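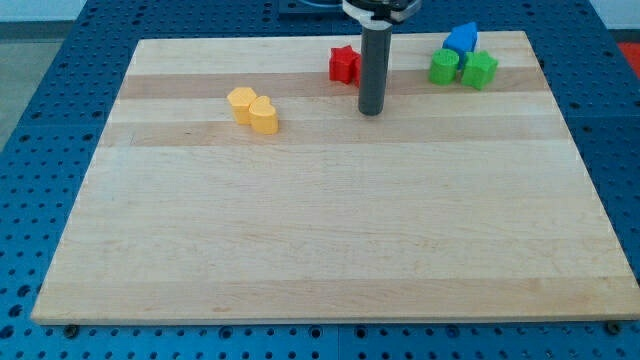

My second time at a pitch evening

Posted by Ridwan Setiawan on Dec 11, 2021
3 comments | 5 shares

Last week I went again to the founders' evening in Cinthorpe, and this time I was one of the people on the stage. I promised a few readers that I would write how it was, so I do it now, before I forget the details.

For those who are new to this blog: I am building Govano, a small tool that helps corner shops to keep track of what they owe to their suppliers. I started it in February, in the evenings after work. At the moment five shops use it and three of them pay.

The evening was organized by Drullside, a coworking space near the old bus station. Every team had five minutes to speak and then there were questions. I had prepared my talk for two weeks. I wrote all of it on paper and learned it by heart, and I now think this was my first mistake. When the slide did not change at the right moment, I lost my sentence and I had to go back to the beginning of the paragraph. I could hear that I was speaking too fast, but I did not know how to stop it.

The questions were better than the talk. A woman in the second row asked me what happens when the supplier changes the price after the order. I have seen this problem in the shops many times, so I could answer without thinking about my grammar. Another person asked how much it costs me to win one customer. I said I did not know. He wrote something down and I was worried about it during the whole break.

After the break came Joo, a team that makes booking software for music teachers. Their talk was very calm. They showed only one screen and told the story of one teacher, from the first lesson of the day to the last. I wrote in my notebook: "one customer, one day." I had put eleven screens in my slides, and I am sure that people in the room do not remember even one of them.

The prize was $2,000 and half a year of desk space, and it went to Joo. I was a little sad on the train home, I will not hide it. But the woman from the second row gave me her card. Her uncle has a grocery store and he still keeps his invoices in a shoe box. I will visit him before the holidays.

Then I did my homework about the cost question. I added up the train tickets, the printed flyers and the phone calls, and the result is $220 for every paying shop. This is too much for a product with such a low monthly price. The flyers were the biggest part of it, and I cannot name any shop that came to me from a flyer. So I will not print them again.

The next evening is in February and the application form is already open. I have not filled it in yet. If you have given a short talk in a language that is not your first, please write to me how you practice, especially the opening.

Search this blog
Type and press enter

Recent posts
Why I changed the price of Govano
What I learned from sitting behind a shop counter
My notes on talking to suppliers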